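Review: Bundden Kitchen Practice Guide for Two-Arm Robots
Posted in May by the Pestari test desk

The Bundden guide is a spiral-bound book of 83 pages that sets out good practice for running a two-arm robot in an ordinary kitchen. It comes with a pad of check sheets and a roll of marking tape. We paid 16 dollars for it and used it on kitchen work: doors, drawers, pots, bowls and a counter with the usual things left on it.

The book is not a safety standard and says so on page one. You still need a risk assessment for your own machine. What Bundden offers is a set of house rules a small team can agree on and follow.

Doors and handles

The chapter on handles is the strongest. The rule is to stop short of the handle with the fingers open, check the wrist view, and only then close. The check sheet asks whether the whole grip can be seen and whether the neighboring handle is in the way. On paired doors with bar pulls, the second question matters more than we expected. The two bars stand close to the seam, and an open finger needs room beside each. 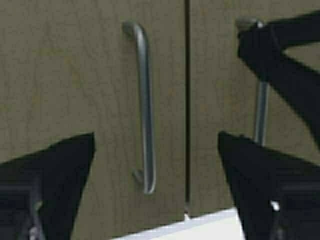
Wrist view at the paired doors, fingers open on the approach.

Bundden sets the speed limit for this last stretch at 200 millimeters per second. We found that comfortable for cabinets and too fast for a drawer that sticks. The older Hakero handbook gives no number at all and leaves it to the operator, so this is an improvement.

Clearing the counter

The counter rules take up most of the middle of the book. Before a run, you go through what is on the work surface and sort it into items the robot may touch, items it must avoid, and items to remove. Cloth and cords get their own page. A cord that runs under a towel goes in the "remove" group, or the towel is lifted and the cord is routed along the wall. We agree with this. A soft, bunched cloth is hard to judge from a head camera, and whatever is under it is harder.

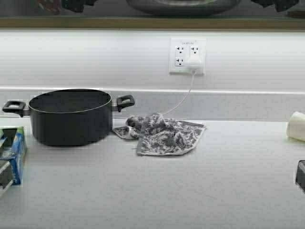 Counter with pot, towel and charger cable. The cable goes out of sight in the folds.

The sheet also has a line for pot handles, which should be clear of cloth on both sides. It has no line for things stored on a shelf above the counter. We wrote one in by hand, and Bundden should add it in the next printing.

Working with both arms

The two-arm rules are short. Only one arm moves until the object is gripped, the other holds still, and both grippers stay in the head camera's view. Cables on the arms are to be checked for slack at full reach before the first run. For wide metal bowls, the book warns that a polished inside can reflect the wall and counter and confuse depth readings. It recommends taking the grip point from the rim.

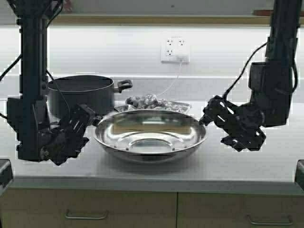
What we did not like

The emergency stop section is thin. It tells you to have a stop button within reach but never says who holds it when two people are in the room. The Mac Giolla checklist, a single folded card, handles this better and we kept it taped up next to the Bundden sheets.

The marking tape is poor. It lifted at the corners and left glue behind. The check sheets are good, but the pad is small, and refills are sold only in a carton of 960, far more than a small team will use in a year.

The index leaves out "drawer" and "cord," two words we looked up often.

Who should buy it

Teams that already have a robot running and no written rules for the kitchen will get the most from it. If you have your own procedures, the handle and counter chapters are still worth reading. Buy your tape elsewhere.

Last updated: May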